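Chapter 4
Holding Still: How to Store and Handle Loose Parts

I broke my first processor before I ever turned a computer on. I was nineteen, it was my cousin's, and I set it down on a pile of screws because the pile of screws was the only flat-ish thing left on the desk. Two bent pins later I had learned more about workbenches than any book had taught me up to then (including, I'm sorry to say, the one I was supposed to be reading that summer).

So before we get to sockets and slots and all the fun of putting a machine together, I want to spend a chapter on the part everybody skips. Where do your parts go while they're waiting? What do they sit on, what do they lean against, and how do you pick them up again without putting your thumb where your thumb shouldn't be? I promise it's more interesting than it sounds, and if it isn't, it's at least short.

4.1 The waiting problem

Think about a normal build. You open a box, you take the thing out, and then for some stretch of time it has no home. The board isn't ready yet, or you're hunting for a screwdriver, or the phone rings. In my experience that in-between time is when most of the damage gets done. A memory module that's locked into its slot is pretty tough. The same module lying face down under a catalog with your elbow coming toward it is a different story!

When I started teaching this course I kept a notebook of every part that died in my classroom. After 50 entries I sat down with Daniyal Magsi, who ran the lab next door, and we went through the whole sorry list. Only 8 of them had failed while being installed. The rest had been dropped, scraped, stacked, sat on (yes, sat on) or knocked off the table while somebody reached for something else.

Daniyal's answer was holders. He'd come from a repair counter at a little shop called Gadness, and over there no part touched the bench without something to hold it. Chips got foam. Memory got slots. Screws got a dish with a lid. I thought it was fussy until I tried it for a week, and then I went around and bullied all my students into it.

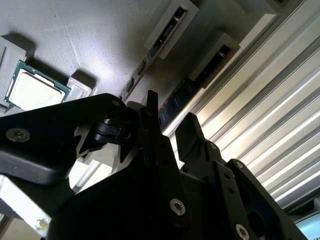

What I like about a setup with foam blocks and upright holders is that your hand learns it. A processor nestled between two blocks has its edges free where you want them, so you pinch the edges without having to think about it. Memory standing on end offers you its top, and that's a nice place to grab. You can also see at a glance what you have left, and that saves you the horrible moment of finding a spare part in your pocket on the way home.

A word on shapes, before we go on. The processors we'll use in this book have a green-edged board with a big metal lid on top. That lid is the heat spreader, and we'll meet it properly in Chapter 7. For now, just know that it's there to carry heat away, and that greasy fingerprints don't help it do its job. Memory comes as a long thin stick, sometimes bare and sometimes dressed up in a cover, with its contacts along one edge. Keep your fingers off those contacts. I'll say that again later, probably more than once.

4.2 What makes a good holder

You don't need to buy much. Trekard sells a parts tray that I've used for years, and it's fine, but my favorite holders are ones that students made. Tadeo Mansilla cut a set of memory stands for his final project, and they were still going strong when I packed up the old lab. He tried 300 insertions with the same junk module before he'd let anybody else use them, and he widened the slots twice along the way.

Whatever you use, check these things first:

The holder should stay put when you pull a part out of it. If it lifts off the table with the part, it's too light or too tight.

The slot should guide the part and stop there. You aren't seating memory in a motherboard, and you shouldn't have to push.

Foam should be clean, firm and safe for electronics. Ordinary packing foam can build up a static charge, so look for the kind sold as antistatic or conductive. Color is no guide at all - read the label.

The same warning goes for the table. A cloth cover is kind to corners and keeps things from skating around, but plenty of fabrics build up static too. In our lab we use grounded mats and wrist straps, and Section 4.4 shows how to connect both.

4.3 Try it before you read on

Grab a dead processor and two dead memory modules from the scrap bin. Set up a holder for each one, anywhere you like on your bench, and then move every part out and back ten times. Go slowly. Notice which way your wrist wants to turn, and whether your sleeve brushes the part next door (mine always does).

Now slide the holders a little farther apart and do it again. Write down which layout felt easier and keep the note, as you'll want it when we lay out a full bench in the next section.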